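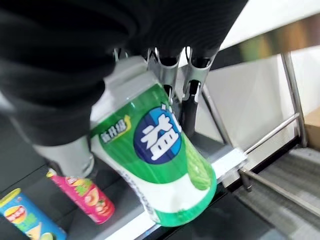 A gray gripper finger against the side of a gum bottle, chip cans below.

Keeping the Shelf Cell in Tolerance

The shelf cell at Skandier is restarted every working morning from a printed sheet, and the sheet is longer than most visitors expect. Picking a can off a shelf takes the machine a few seconds. Getting the shelf, the arm, the hand and the cameras to agree on where that can is takes the better part of an hour, and the work is done again whenever something in the cell has been bumped, swapped or cleaned.

The cell handles small packaged goods: gum, chips, cookies, drinks. None of them were designed for a gripper. Chip cans are light when full and tip easily. Gum bottles are rigid and glossy, and they rotate under a fingertip if the contact point is off the center line. Cookie boxes are stable on their sides and awkward on their ends. Bags have no fixed shape at all.

The morning starts with power off. The technician on duty checks the fabric sleeves for tears and for folds that could creep into a joint, then runs a hand along each cable from the wrist back to the first clamp. A cable loop at the wrist has to be long enough for full rotation and short enough not to catch on a shelf lip. On this cell the permitted slack is 15 millimeters beyond what the farthest pose requires. Anything more gets pulled back and clamped again.

Then the arms are powered and sent to their home positions. The controller, a Prostel unit, compares the joint encoders with the values stored at the last shutdown. A small difference is normal after a night with the heating off. A large one means that an arm was moved by hand while the brakes were released, and the technician has to find out which joint before going on.

Shelf registration follows. The camera at the head looks at the front edge of each shelf and fits a line to it. Light edging on a dark shelf helps here, and so does a shelf that stays where it was put. Carpet doesn't help. A display unit on carpet settles under load, and after a restock

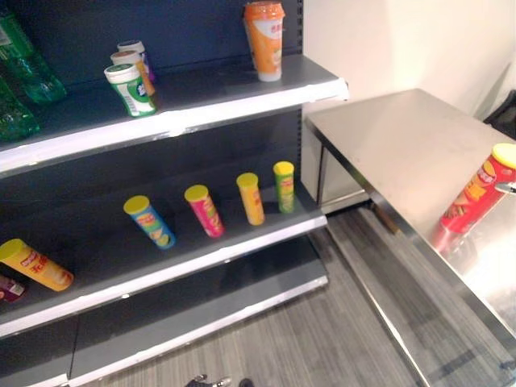 the lower shelves can read two millimeters off the stored model, enough to put a fingertip against the lip when it should pass above it. The remedy is to register again after every restock, and the sheet has a box for it.

Bare steel is the other standing problem. A brushed table throws glare into the head camera, and the glare moves when the camera does. Depth readings over a bright patch drop out or jump. The software masks the worst of it, but the mask has to be redrawn if a lamp is changed, and the lamps are changed more often than the mask is.

With the shelf registered, the technician runs the touch test. Each finger is lowered onto a reference block until the motor current rises past a set threshold, and the height at which this happens is logged. Worn fingertip pads show up here first. A pad that has lost thickness makes contact late, and the log shows the drift over several weeks before anyone could see it on the pad itself. The log for the present set of pads had reached entry 3534 on the day of our visit, Sun 16 June, when the cell was down for scheduled service and the staff had time to talk.

Grip force is set last, by product. Every item has a record with a minimum force, a maximum force and a preferred grasp height. For a full-size chip can the preferred height is a little above the middle. Too low and the can pivots outward as it is lifted; too high and the plastic lid takes the load, which it isn't made for. The records came from Herrera, the integrator, and most of them have been edited since.

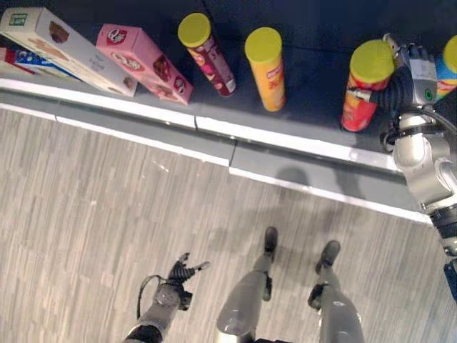 Ingeborg Kasten thinks the force records get too much attention. In her view most dropped cans trace back to the approach, with the wrist coming in a few degrees off so that one finger lands before the others and pushes the can away before the grip closes. She would have the technicians check wrist alignment every shift and leave the force values alone unless a product changes its packaging. "You can squeeze harder and hide a bad approach for months," she said. "Then the can gets a thinner wall and you find out."

The log supports her in part. After the wrist calibration was moved from weekly to daily in January, the number of force edits fell. Drops fell too, though the pads were replaced in the same month and the two effects can't be separated from the entries.

Both sides agree on the order of work. Alignment comes before force, and force is never adjusted to finish a shift. If an item fails repeatedly, it is taken out of the product list and looked at the next morning with the arm cold.

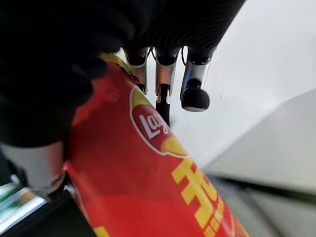 SERVICE NOTES

Bags. Foil bags are gripped across the body, with the fingers closed slowly enough for the air inside to shift. The closing speed is set to a quarter of the value used for cans. A fast close makes the bag slide out ahead of the fingers, and it also raises the motor current early, which the controller reads as a firm grip.

Pads. Wipe with a damp cloth and let dry. Solvent hardens the rubber. Pads are changed as a full set; mixing old and new gives uneven contact heights and spoils the touch test. Salt and oil from a burst bag count as contamination, and the joint above the pad should be cleaned at the same time with a dry brush.

Sleeves. Remove every 8 weeks and inspect the seams from the inside. The sleeves in use come from Cillard and are cut slightly long. Gather the extra length toward the forearm and keep it clear of the wrist.

Cables. Look for polished spots on the jacket, an early sign of rubbing. Move the clamp before wrapping the cable. Tape around a moving cable stiffens it and shifts the bend to the next unprotected point, usually the connector.

Cameras. Lens first, then mount screws, then calibration. Wrist cameras sit close to the product and pick up crumbs and fingerprints. If the lens has been touched for any reason, the hand-eye calibration is repeated. It takes some 15 minutes and can't be shortened by reusing the previous set of poses.

Shutdown. Open the hands fully before removing power. A hand left closed overnight keeps its tendons under load, and the first entries in the next day's touch test will read high.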